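The woman who keeps Priltdale's water clean

I'd been meaning to do this one for ages. If you live in Priltdale you've drunk the water and probably moaned about it (I have, it furs up my kettle something rotten), so I asked if I could have a chat with one of the chemists who tests it. She said fine, as long as I left her name out and brought cake. I brought lemon drizzle.

She's been with Cerwood Water for 4 years and before that she was at Sullow, "doing shampoo, mostly". Her patch takes in 433 taps, from farm kitchens up on the tops to the drinking fountain by the church, and the oldest bit of pipe she deals with went in the ground in 1844!

"People think I sit in a white coat all day," she told me. "I'm in a van. I know every dog in the valley."

So what's she after? Lead, chlorine, bugs, and anything that smells odd. October is her busiest month, when the leaves come down and the reservoir goes the colour of weak tea. "Harmless, but folk don't like a brown bath, and I don't blame them."

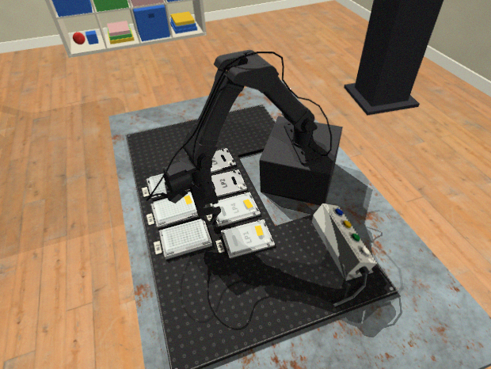
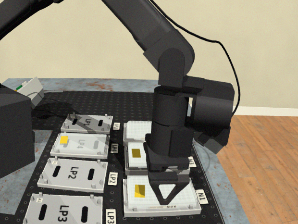 Is our hard water bad for you?

It's perfectly safe to drink. "The chalk's only a nuisance to your kettle," she said. "Bit of vinegar, leave it an hour, rinse it out."

I asked about filter jugs and got a bit of a look. She hasn't got one. She does run the cold tap for a few seconds first thing, and says anyone in an old house should do the same.

We'd finished most of the cake by then and she had a farm on the Modise road to get to, where the tap is apparently guarded by geese.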